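Altden Table Notes

A collection of short thank-you notes written at family holiday meals in Altden and Lumbao, typed up and lightly tidied. There are 2,783 notes from 34 households, and I'm so happy to finally have them all in one place!

Compiled by Agnes Hedlund. Second reader: Laiba Kazmi.

What's in it

Each note is something a person wrote on a slip of paper before or during a holiday meal and dropped in a bowl, a jar, a gravy boat (one family swears by the gravy boat) or whatever else was handy. Most are a single line. A few go on for both sides of the slip and up the margin, and those are some of my favourites.

The notes cover 4 occasions: Thanksgiving, Christmas Eve, Easter lunch and a loose category called "family day", which takes in reunions, anniversary suppers and one cottage closing weekend that everybody insisted was a holiday.

There are 2 files:

notes.csv — one row per note
households.csv — one row per household, with the size of the table and the usual occasion

Both are plain UTF-8 with commas and a header row. If you open them in a spreadsheet, import the note_id column as text or the leading zeros will vanish.

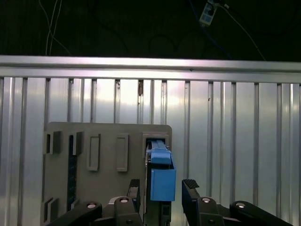
Columns in notes.csv

note_id: five digits, unique
household: a letter code, matching households.csv
occasion: thanksgiving, christmas_eve, easter, family_day
age_band: child, teen, adult, senior, or blank
text: the note itself
language: en, fr, or mixed
drawn: yes if the slip also had a drawing on it
reader_mark: A or L, depending on who typed it up

The age band was filled in by the household. Where the slip was unsigned and the family couldn't agree on who wrote it (there were some very lively phone calls over this), we left it blank. Please don't guess at the blanks from the spelling. Plenty of the grandfathers spell worse than the kids!

How it came together

My own family has kept a jar since before I could hold a pencil. When my aunt moved out of the house in Altden she handed me a biscuit tin with all the old slips, and I sat on the floor and read the lot before I remembered I was supposed to be helping with the couch. I mentioned it at choir, and it snowballed from there. Laiba's family in Lumbao had been doing the same thing at Easter with coloured paper, and between us we knew enough other families to get going.

Households lent us their slips in envelopes. We typed them in at the kitchen table, mostly in December evenings, and gave every envelope back. The typing was done in Favora, a little note-keeping program Laiba's cousin wrote, and exported from there to CSV. Each note was typed by one of us and read against the slip by the other.

Spelling is kept as written. "Thankfull for granma and gravey" stays exactly as it is. We did make these changes:

Surnames are replaced with [name]. First names of children are replaced with [child].
Street names and schools are replaced with [place].
Names of pets are kept, every single one, by popular demand.
Line breaks inside a note are turned into a slash with a space on either side.
Anything we couldn't read is marked [unclear].

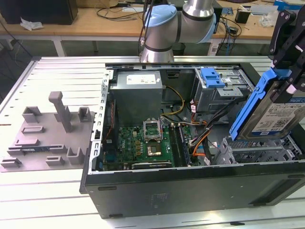 Can I add my own family's notes?

Please wait for the next round. We're keeping this version fixed so that people who are already using it are all looking at the same rows, and we'll put a sign-up sheet in the notes folder when we're ready for more envelopes.

What people write about

Food comes up constantly, as you'd hope. So do health, having work, a warm house, and whoever drove the farthest to be there. Children are wonderfully exact: they give thanks for a particular blanket, or the good chair, or the neighbour's trampoline. Teens tend to be brief. Adults often start with a joke and then get quite serious in the second half, and I still tear up at several of them.

We haven't added topic labels. Laiba and I tried it on one envelope and disagreed on nearly everything — is "thankful for Dad's terrible pie" about family or food? — so the text is there for you to sort however you like.

Suggested uses

Reading aloud before a meal. Prompts for your own jar when somebody at the table is stuck. Classroom work on family traditions. Small text projects where you want short, informal, everyday writing. A Votard reading group used an early draft as a warm-up for their memoir evenings and sent back a lovely page of comments, most of which have been worked in.
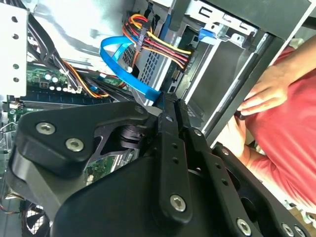 Gripper over an open desktop computer case.

Known gaps

Thanksgiving is heavily over-represented, and Easter comes largely from the Lumbao households. Very few notes are in French. Families who keep their slips are probably a cheerful bunch to begin with, so please don't treat this as a picture of how everybody feels at the holidays. Some notes mention a loss or a hard year, and we kept those where the household said we could.

Note 00417 and the one after it are a conversation between two sisters on separate slips. Sorting by anything other than note_id pulls them apart.

Permission and sharing

Every household agreed to have its notes included with the changes listed earlier. You may copy, print and share the files for non-commercial purposes as long as this README travels with them. If a household asks to have a note removed, we'll take it out at the next version and leave a gap in the numbering.

Mentioning the collection

Hedlund, A. and Kazmi, L. Altden Table Notes.

Corrections are very welcome, especially from anyone who can make out the second word of note 01160. We think it's "turnips".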